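The first quote Grastik got for a two-armed robot was short, and the budget request that went upstairs was shorter still: two arms, two grippers, one stand, shipping. It was approved in October. By the time the thing could be used every day, the company had spent money on nine items that weren't in the request.

Grastik cleans and resets offices and rented rooms in and near Troddale. The work is mostly small jobs done many times over, such as picking things up off the floor, emptying bins and putting fresh bags in them. Ruxandra Coman, who runs the equipment budget there, wanted to know what it would take to have a machine try the bin job, and what it would cost to keep trying for a year.

Her advice to other buyers starts with the grippers. A pair of arms may be priced with a plain two-fingered gripper on each, and that's fine for a box or a roll of tape. Thin plastic is harder. A bag folds, slides and sticks to itself, and fingers that close well on a hard edge may pinch nothing but film. Grastik set aside money for spare fingertips and for two other finger shapes. The spare tips cost $188 a set, and Coman now orders them in pairs.

The next line is floor work. Arms sold for bench use are often mounted at table height, and a bin sits on carpet. Before signing, ask the seller for the reach below the mounting point with the gripper attached, and get the answer in writing. Grastik asked Buzatu, the dealer, for a lower mount after the order had gone in. The change added $1,177 and pushed delivery back.

Cables need a line of their own. On a bench they can be clipped down and forgotten. When the arms work near the floor, a cable can end up lying right where the next object is. Longer leads, sleeves and clips are cheap, but someone has to fit them, and Grastik lost most of a morning to it.

Then there are supplies. Trash bags, sponges, tape and cardboard get used up or worn out in practice runs, and they need to be the same kinds the crews use. Coman buys bags in cases of 50 and charges them to the robot instead of the cleaning stock - otherwise the real cost of the trial disappears into another account.

The largest item missing from the first request was people. Someone sets out the objects, starts the run, stops it and puts everything back. Grastik had planned on a few hours a week and now budgets for half of one person's time. It also holds $4,000 for repairs, kept apart from the service plan, which doesn't cover grippers or cables.

Coman looked at leasing through a firm called Duvis and decided against it. The monthly rate was fair, but the contract barred changes to the mount. A company that only needs bench work might come out ahead with a lease. She suggests asking for a trial on your own floor, with your own bins, before settling on either.

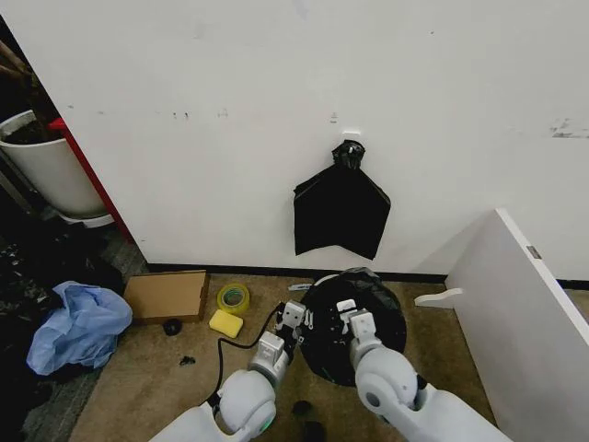 Coman said she would put the staff hours at the top of the next request, ahead of the arms, and let the finance office argue with that number first.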